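Clumville Community Boards > Home & Household > Cleaning and Laundry

Thread: Grid tablecloth, dark specks that won't leave. Is "wipe clean" just a lie?

Started by pressedflat, September 9, 2022

pressedflat wrote:

I bought a pale tablecloth with thin black grid lines back in July. It came from the Dalteser outlet, and the card in the package said it would take anything a family could throw at it. I am not convinced. There's a patch of little dark smudges on the left side now and I've been at it with dish soap and a sponge for three evenings.

The table is where my two play while I cook, so there's always a pile of toys on it. I'm wondering if something is bleeding color or rubbing off. My sister-in-law swears by baking soda paste. I think baking soda paste is what people recommend when they don't know.

Anyone had one of these for longer than a month?

ovenmitt50 wrote:

I've had the same kind of cloth for a year and mine is fine. Are you sure it's a stain and not the print coming off? Thin black lines on a light background, the ink has to go somewhere.

pressedflat wrote:

The lines look sharp all over. If the print were going I'd expect it to be fuzzy along the folds first, and it isn't.

Memden_Mary_Lane wrote:

Baking soda paste works. I've used it on tablecloths, grout and a car seat. Leave it on for 16 minutes, wipe, done.

gravyboat wrote:

Sixteen minutes? Not fifteen? Where does that number come from?

Memden_Mary_Lane wrote:

From my kitchen timer, which is what I set it to. It works, so I never changed it.

gravyboat wrote:

So you have never tried ten or thirty. This is how all of these tips get around. One person does it once on a stain that would have come out with water, and then it's a rule.

Also, for the OP, is it fabric or coated? That matters more than any paste. If it's fabric it can go in the machine. If it's coated, scrubbing with anything gritty will dull it, and then you'll have a dull patch with specks in it.

pressedflat wrote:

Feels like fabric, drapes like fabric. The card says "treated," whatever they mean by that. There's no care label that I can find.

hallcloset wrote:

"Treated" means they charged you 4 dollars more.

I would look at the toys before you look at the cloth. Tennis balls are the worst. They go outside, they come back in, and they leave grit wherever they roll. We had gray marks all over a bench and it was the ball every time.

ovenmitt50 wrote:

Disagree on the ball. An old one, sure. A new one is clean. I'd bet on crayons or pencil. Little specks in a cluster sounds like somebody sharpened something, or tapped a marker.

hallcloset wrote:

We're guessing. Can the OP post a picture?

pressedflat wrote:

Sure. Specks are over on the left, past the red ring. They're faint, so look closely. 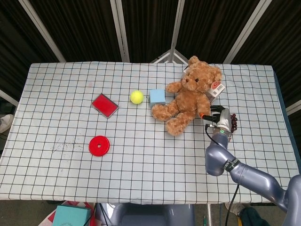

Replies since the picture

gravyboat wrote:

OK, I can see them. That's a lot of fuss over a faint patch, but I get it, on a cloth that light you'd notice it every time you sat down.

I take back some of what I said about scrubbing. It hangs and bends like plain cloth to me. Wash it.

hallcloset wrote:

That tennis ball is bright as anything, so I withdraw the ball theory. For now.

ovenmitt50 wrote:

Thank you. And the bear still has the store tag on it, so I doubt it's been dragged through much. I'm sticking with pencil.

Memden_Mary_Lane wrote:

Paste first, then wash. You lose nothing by trying.

gravyboat wrote:

You lose an evening. The OP has lost three already.

pressedflat wrote:

I'm leaning toward the wash, but I don't trust the black lines in hot water. Anybody washed one?

okafor_linens_fan wrote:

I had a checked one from Okafor, not the same brand, so take it for what it's worth. Cold wash, inside out if it has a backing, and line dry. It's been through 19 washes (I was keeping track for a return that I never sent in) and the lines are a bit grayer than they were. The specks on mine were mildew from being put away damp, and those did not come out. They got lighter -- that's all.

pressedflat wrote:

Mildew hadn't crossed my mind. It did sit folded in the garage before we used it. I don't love that answer, but it's better than another paste.

ovenmitt50 wrote:

Mildew in one little patch? I'd expect it along a fold. Not buying it.

okafor_linens_fan wrote:

Mine was one patch too. Smell it.

pressedflat wrote:

Smells like dish soap, thanks to me. Going to do cold with regular detergent tomorrow and no paste. If it comes out gray all over I'm taking it back to Dalteser, card and all.

Memden_Mary_Lane wrote:

When it doesn't work, the paste is 16 minutes.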